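Chapter 4
Choosing a Practice Kit

When I started teaching this course, I bought the first arm kit that turned up in a search, and I spent most of that September on the phone to the supplier about a missing cable. So before we write a single line of code in this chapter, I want to talk about shopping. I know – you came here to move things around. Bear with me for a few pages.

The kit we'll use from now until Chapter 7 is the Jendora bench package, sold by Teoh. It comes in 2 versions. The full one has a real arm, a power supply and a box of odds and ends to pick up. The other is software only: you get the same arm as a simulated model, along with a set of rooms and objects to drop into them. I've had students finish every exercise with the software version and never touch a bolt, so don't feel you have to buy the hardware to keep up.

I went back and forth between this one and the Felum starter set. Felum has the nicer manual by a long way (colour diagrams, a proper index, the lot), but I found its simulator sluggish on my old laptop. Jendora's manual runs to 242 pages and you'll want to skip the first 70, which are licence terms and wiring tables. The good stuff begins with the section on joint limits. Read that before the first exercise, please, even if you're the type who never reads manuals. I'm that type too, and it cost me an afternoon.

What sold me was the clutter. Plenty of packages start you off with one tidy cube in front of the arm, and you can feel very clever picking up a cube. Jendora gives you awkward shapes that sit near each other, and getting to one of them without bumping its neighbour takes some planning.

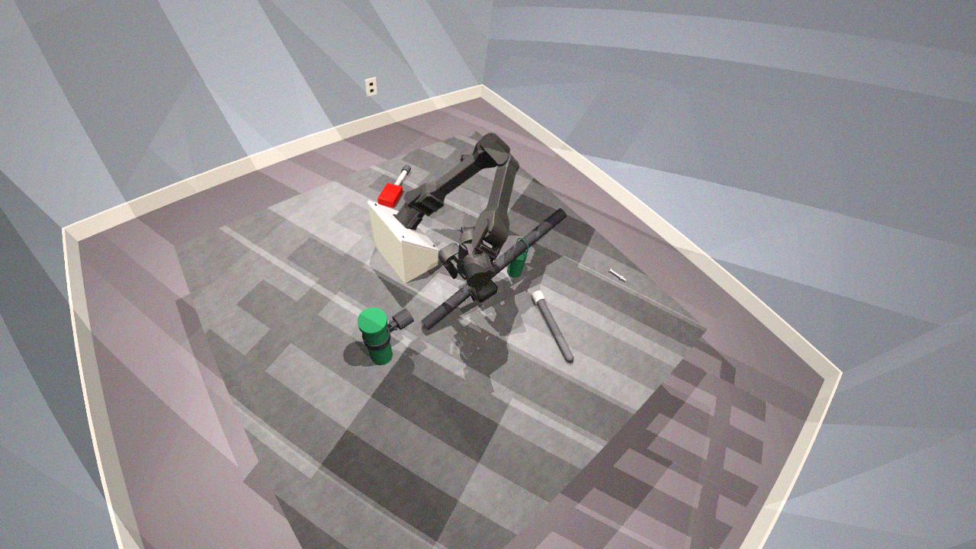

Figure 4.1 Simulated arm reaching over the side of a pale box, with rods and green cylinders on the floor nearby.

Look at how the arm bends at the elbow in Figure 4.1, then have a go at sketching two other ways it could get its end to the same spot. Rough lines are fine. Keep the sketch handy, as we'll come back to it in Section 4.2 when we load the Desta planner and see which route it picks.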